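## 3. Survey of Work Surfaces

### 3.1 Sites and sampling

The survey covered 259 tables and benches in six buildings in Trirncombe. The buildings were selected from the rental list of the town's business park, with the condition that each had been occupied under the same lighting layout since the previous September. Rooms with stage, display or medical lighting were left out. So were rooms in which the ceiling lamps could not be set to full output during the visit, as in the east wing of the Coelho building, where dimming is controlled from a central panel and follows the daylight sensor on the roof.

A surface was included if it was level, fixed in height during the visit, and large enough to hold the full measuring grid. Glass tops were excluded. Where several identical tables stood in a row, the one nearest the window and the one farthest from it were both measured, and the ones between were skipped. This choice favors the extremes of the daylight range and should be kept in mind when the spread in Section 4 is compared with surveys that measured every table.

Surfaces were graded as white, pale, medium or dark by comparison with a printed gray scale held flat on the surface. Wood grain and printed patterns were graded by the lightest area that filled a grid cell. Two readers graded each surface separately. Where they disagreed, the lower grade was kept and the surface was marked for a sensitivity check (Section 4.3). Disagreement was most common between pale and medium on worn tops, where the finish had dulled along the front edge but not toward the back.

### 3.2 Luminance and shadow readings

Readings were taken with a hand-held Gekis spot meter mounted at seated eye height. The meter was aimed at the center of each grid cell in turn, starting at the cell nearest the operator. The grid was laid out with a knotted cord, which was removed before the first reading. In total, 2,000 readings passed the stability check described below and were carried forward.

Two quantities were recorded for each cell. The first was surface luminance under ceiling light alone, with blinds closed. The second was shadow contrast, defined as the difference between the lit and shaded luminance of the cell divided by the lit value. The shade was cast by a matte black disk on a thin stem, held at a fixed height over the cell and turned away from the meter so that the stem did not cross the line of sight.

On white surfaces the shaded value is raised by light returned from the surrounding top, the walls and the ceiling. The effect is strong where ceiling lamps are widely spread, and the shadow of an object held well above the surface may then be faint and without a clear border. Figure 1 gives a case of this kind.

**Figure 1.** Faint shadow on a white tabletop.
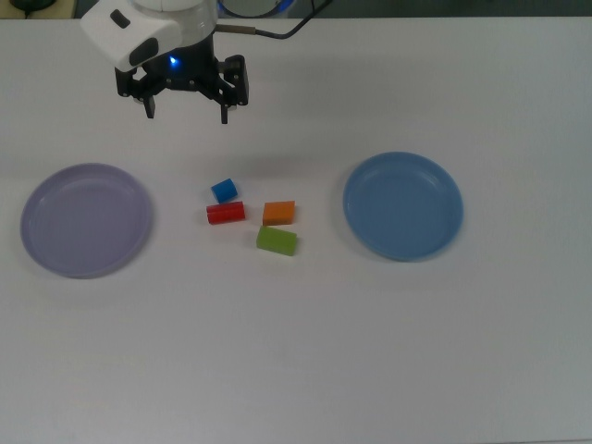
The disk height was therefore held constant across all sites. Earlier work by one of the authors had let the height vary with the depth of the table, on the grounds that people tend to hold tools higher over deep surfaces. That approach gives values closer to daily use but makes comparison between sites difficult, and it was dropped. Readers who wish to recover task-specific values can apply the height correction given in the appendix, with the caution that it was fitted on matte surfaces only.

A reading was rejected if the meter value drifted by more than the stated instrument tolerance between the start and the end of the dwell period. Most rejected readings came from rooms with older tube lamps, which had not settled by the time the operator began. In later visits the lamps were switched on before the room was paced out and sketched -- a small change that removed most of the problem. Rejected cells were measured again where time allowed. They were not filled in from neighboring cells.

### 3.3 Treatment of gloss

Gloss presents a separate difficulty. A glossy white top can show a lamp image bright enough to dominate the cell in which it falls, while the cells on either side read no higher than those of a matte top of the same grade. Averaging over the grid hides this. We report both the grid median and the brightest single cell, and treat the ratio of the two as a simple index of veiling glare.

The index depends on viewing position. Moving the meter sideways by the width of one cell shifted the lamp image to a new cell but left the ratio nearly unchanged in rooms with evenly spaced lamps. In rooms with a single row of lamps the ratio changed with the seat, and the value given is that of the seat with the highest ratio. No attempt was made to weight seats by how often they were used, as occupancy records were available for only a small part of the sample.

Objects left on or over a surface also affect the reading, both by blocking light and by adding bright or dark areas of their own to the field of view. A polished part near the line of sight may raise the glare index even when the top itself is matte. Cells covered by equipment that could not be moved were coded as missing, and a surface was dropped when too few open cells remained to form a median. Figure 2 gives a view of a partly covered top.

**Figure 2.** White tabletop with a white and black robot arm, fixed camera.

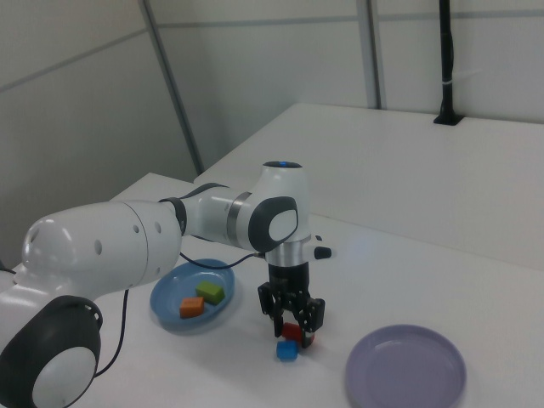

### 3.4 Data handling

Readings were entered on paper forms at the site and typed into Nondelum by the second reader on return. Lowri Rees graded the surfaces and operated the meter; Weidong Xu served as second reader and wrote the import checks. The checks flagged any cell in which the shaded value exceeded the lit value, and any surface whose median fell outside the range for its grade. Flagged forms were compared with the typed record. Typing errors were corrected, and values that matched the form were left as they stood.

The version of the data used in this paper was closed on Jul 12, 2024. Surfaces measured after that point are held for the follow-up on window-side seating and do not enter any of the tables in Section 4.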